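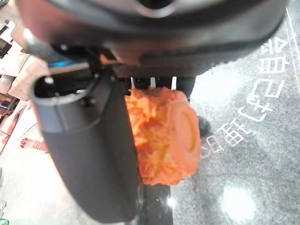
## How to Dress a Round Glass Table with One Dish and One Pineapple

A glass table is nice to own and difficult to decorate. Everything you put on it is seen from the top, from the side and, when you sit on the sofa, also a little from underneath. For a long time I put too many things on mine and it looked like a shelf in a shop. Now I use one pale dish, one thing with leaves, and sometimes a second color next to it. I explain my way step by step. It takes 20 minutes, and most of this time is for the cleaning.

### What you need

- a round glass table, low or normal height
- a shallow dish with a wide rim, in white or cream
- a pineapple, real or artificial
- a small artificial succulent, for the weeks when you have no pineapple
- two soft cloths (mine are from Hokotton, but an old T-shirt is also good)
- clear felt or silicone dots for under the dish
- a measuring tape, if your table is large

### Step 1. Clean the glass on both sides

Take everything off. Wipe the top with a damp cloth and dry it immediately with the second one. Then go on your knees and do the underside too. Many people forget it, and afterwards they rub the top again and again and do not understand why the spot stays.

I spray the cloth, never the table. The drops run to the edge and leave a line there which you see only in the evening with the lamp on.

### Step 2. Look at the floor

With a wooden table you decorate the table. With a glass one, you have also the floor in the composition. A gray carpet is easy: it works like a quiet tablecloth, and green or orange looks strong over it. If your carpet has a big pattern, choose a dish which is wider than you first wanted, so it hides a part of the pattern and gives the eyes a place to rest.

Vacuum under the table now. Crumbs on the carpet look exactly as if they were on the glass.

### Step 3. Choose the dish

The dish should be shallow. In a deep bowl the pineapple sinks in and you lose the lower half of its skin, the nicest part. A wide rim is useful, as it makes a light ring around the fruit and you can lift the dish without touching the inside.

I prefer cream to pure white. Pure white on glass can look a little like a hospital, at least in my room, where the daylight is cold. Beside the golden orange of a pineapple, cream is softer.

Turn the dish and check the foot. If the foot is rough, it will scratch. Put three dots under it, not four; with three it never wobbles. I bought my dots at Chu, the household shop in Trilisthorpe, 20 on a sheet, and I still have most of them.

### Step 4. Find the place

The exact center is correct but a little stiff. I put the dish slightly to one side, so that there is still space for a cup and a book. On a small table you can decide by eye. On a large one, measure. My sister's table is 132 cm across, and there we moved the dish 9 cm from the center. You would not think such a small distance is important, but it changed the whole impression.

Sit down in each chair before you decide. What looks good when you are standing may be in front of somebody's face when they sit -- a pineapple with its leaves is taller than you remember.

### Step 5. Put the pineapple

You have two possibilities: standing or lying.

**Standing** is formal. The bottom must be flat, and the dish too. Hold the body with your whole hand, around the side, and lower it slowly. Do not carry it by the leaves. With a real fruit they can come off, and with an artificial one the glue gets weak after some time.

**Lying** is more relaxed, and I use it most. Let the leaves reach over the rim of the dish and point them toward the corner of the room where you enter. The green tuft is then the first thing a guest sees. Keep one hand on the dish while you lay the fruit down, for the rim can tip when the weight comes on one side only.

With a real pineapple, dry the bottom first with kitchen paper and put a small folded napkin under it. The juice is sticky and it makes a brown ring on a light glaze.
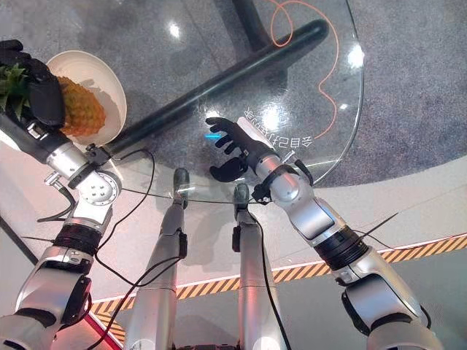 Pui-shan Wu wrote to me after the first version of this page that she never lays a real pineapple down for more than two days, as the side below becomes soft and starts to smell like vinegar. She turns hers every morning, and on Friday she cuts it and eats it. I think she is right. I have added the turning to my own routine, though I forget it sometimes.

### Step 6. Change to the succulent

When the pineapple is eaten (or when you are tired of it), a small artificial succulent can take its place. It has the same spiky green character, so the table keeps its style, only smaller and calmer.

1. Empty the dish and wash it with warm water. Dry it well.
2. Take the dust from the succulent with a dry brush, from the middle to the points. I use the Jimuleck brush which was made for keyboards.
3. Look at the base. If it is brown, let a little of it be seen behind the leaves. It looks like earth and makes the plant more believable.
4. Try the plant inside the dish, and then just in front of the rim. Both can be good. In front of it, the pale dish becomes a background.
5. Press the base gently so it stands firm, then take your hand away and look from the door.

A very small plant in a very large dish looks lost. In this case, use the front position, or change to a smaller dish.
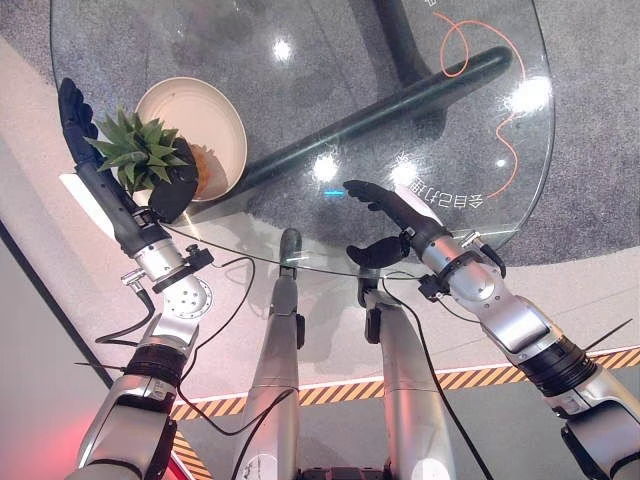 **Can I put a real succulent directly on the glass?**

Put it in a pot with a saucer, and put dots under the saucer. Water from the pot will otherwise stay between the clay and the glass and leave a white mark of lime. If you already have such a mark, lay a cloth with a little vinegar on it for some minutes and wipe it with clean water afterwards.

### Keeping it nice

Lift the dish once in a week and wipe under it. Do not push it to the side, even with the dots -- a grain of sand is enough for a scratch, and a scratch in glass stays.

In summer, keep a real pineapple out of the direct sun. An artificial one should also not stay always at the window, for the green goes bluish and then gray. I turned mine too late, and now it has a good side and a bad side. The bad side looks to the wall.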